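Besuchsbericht: Tag der offenen Tür bei Motetti in Uden

Schwerpunkt: Beleuchtung, Lüftung und Raumakustik im Hallenbestand

Motetti betreibt in Uden eine umgebaute Lagerhalle, deren Flächen in Werkstätten, Büros und einen Schulungsbereich aufgeteilt sind. Der Rundgang im Februar begann um 10 Uhr am Seiteneingang und führte zuerst in den Technikraum, danach durch die Werkstatträume und zuletzt auf die Galerie. Unterlagen lagen am Empfang aus, Grundrisse allerdings nur im Maßstab des Brandschutzplans, auf dem die Leitungsführung nicht eingetragen ist. Die folgenden Angaben stammen aus den Erläuterungen vor Ort und aus dem Anlagenblatt.

Deckenaufbau und Leitungsführung

Die tragende Konstruktion wurde beim Umbau nicht verändert. Träger und Rohre sind sichtbar geblieben, eine abgehängte Decke wurde aus Gründen der Raumhöhe verworfen. Für die Instandhaltung hat das Vorteile, Leckagen und lose Schellen lassen sich vom Boden aus erkennen. Nachteilig ist die Staubablagerung auf den Oberseiten der Träger, die zweimal im Jahr abgesaugt werden. Der Anstrich ist durchgehend weiß, auch auf den Rohren. Eine Farbkennzeichnung der Medien fehlt über längere Strecken und soll mit Klebebändern nachgeholt werden.

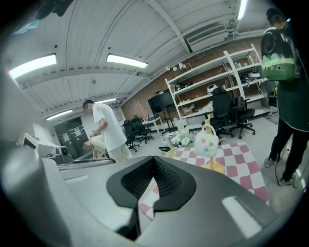

Decke im Werkstattraum mit Leuchtstofflampen und Luftauslass

Beleuchtung

Im Gebäude sind laut Anlagenblatt noch 89 Leuchten mit Leuchtstofflampen in Betrieb. Der Austausch gegen LED ist raumweise vorgesehen, beginnend mit den Büros. In den Werkstätten werden die vorhandenen Leuchten weitergenutzt, solange Lampen auf Lager sind. Als Zielwert für feine Montagearbeiten nennt der Betreiber 1000 Lux auf der Tischfläche. Erreicht wird er nur mit zusätzlichen Arbeitsplatzleuchten, die Allgemeinbeleuchtung liegt darunter. Ein Messprotokoll wurde auf Nachfrage gezeigt. Die Messpunkte waren darin sauber nummeriert, die Einbrennzeit der Lampen vor der Messung fehlte.

Die Schaltung erfolgt in Reihen parallel zur Fensterfront. Eine tageslichtabhängige Regelung gibt es bisher nur im Schulungsbereich. Dort arbeitet ein Steuergerät, das intern unter der Bezeichnung Yau läuft. Es dimmt die fensternahe Reihe zuerst und hält die innere Reihe konstant. Die Nachlaufzeit war zum Zeitpunkt des Besuchs recht kurz eingestellt, was sich bei wechselnder Bewölkung durch häufiges Nachregeln bemerkbar machte.

Oberflächen und Raumakustik

Harte, parallele Flächen sind das Hauptproblem der Halle. Boden und Decke reflektieren stark, in den kleineren Räumen kommt ein deutliches Flatterecho hinzu. Absorber an den Stirnwänden sind bestellt. Bis zu deren Einbau behilft man sich mit einfachen Mitteln: Vorhänge vor den Glastüren, Filzgleiter unter den Stühlen, Textilien auf Tischen. Der Einfluss einer Tischdecke auf die Nachhallzeit ist gering und wurde auch nicht anders dargestellt. Wirksam ist sie gegen das Klappern beim Abstellen von Geschirr und Tabletts, für das ein Korkuntersetzer ebenfalls genügt.
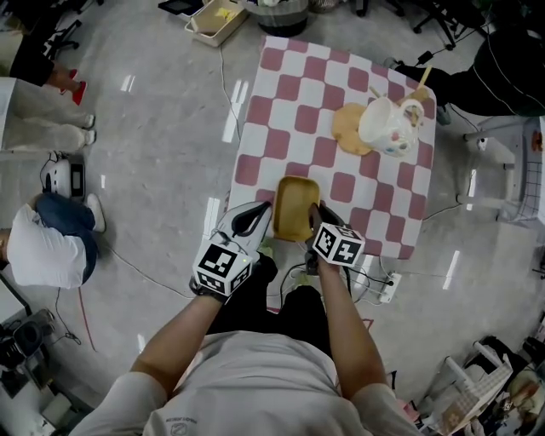

Lüftungsanlage Illia

Das zentrale Gerät steht im Technikraum und trägt den Projektnamen Illia. Der Nennvolumenstrom beträgt 2000 Kubikmeter pro Stunde, aufgeteilt auf 2 Stränge. Strang eins versorgt die Werkstätten, Strang zwei Büros und Schulungsbereich. Die Wärmerückgewinnung erfolgt über einen Kreuzstromwärmetauscher mit Bypass für den Sommerbetrieb. Die Filter sind von der Gangseite zugänglich, der Differenzdruck wird an einem mechanischen Manometer abgelesen und von Hand in eine Liste eingetragen.

Die Kühlung der Werkstatträume ist davon getrennt. Die Lage der Auslässe ergab sich aus den freien Feldern zwischen den Trägern und passt nicht überall zur Möblierung. An einzelnen Tischen wurde über Zug geklagt, worauf die Lamellen flacher gestellt wurden.

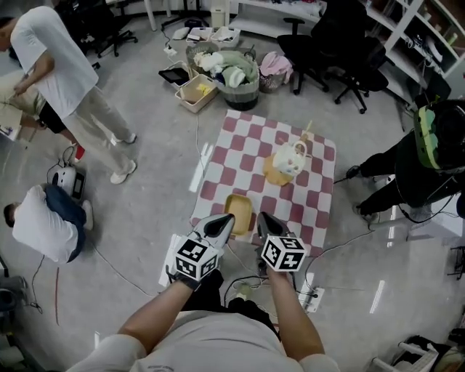
Eine Versetzung der Auslässe wurde geprüft und wegen der nötigen Kanalumlegung zurückgestellt. Stattdessen sollen niedrige Tische und Sitzplätze künftig außerhalb der Wurfweite stehen. Markierungen auf dem Boden sind dafür vorgesehen, der genaue Abstand wird nach einer Rauchprobe festgelegt.

Offene Punkte nach dem Rundgang: Einbrennzeit im Messprotokoll nachtragen lassen, Datenblatt der Absorber anfordern, Schallleistungspegel des Geräts im Bypassbetrieb erfragen. Die Galerie war wegen Malerarbeiten nur zur Hälfte begehbar, der Abluftkanal dort konnte nicht besichtigt werden.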